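**Sunday, playtest notes, Niklow level 5 (Illwood)**

Third run through the canyon build. Boyer's note claims the rescue squad now "feels essential". I doubt it. I left all of them at the drop point, cleared the bridge alone and lost 21 health. Build 2630 was supposed to fix this.

The carrier jump still fires early if you skip the second lift. Same bug as 221, marked closed, so somebody closed it on faith.
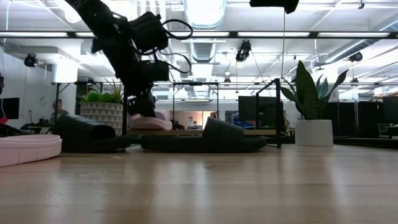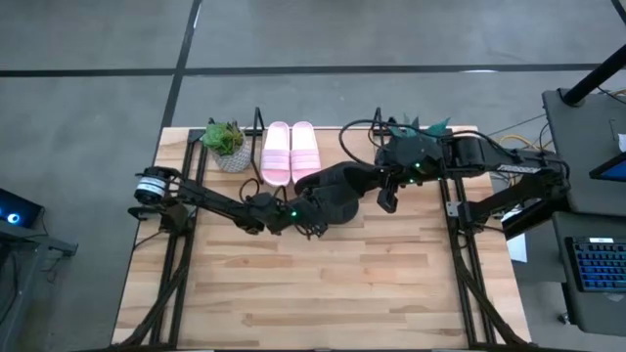 *Margaux Moulin*

Elite guards: damage raised to 50, they say. They still stop at the temple door and stare. Raising damage on enemies that won't come through a door does nothing.

Roltodport map not tried. Want to see the door fix first, on a fresh save, before I believe any of the patch notes.

To do: rerun the lift skip on Hard.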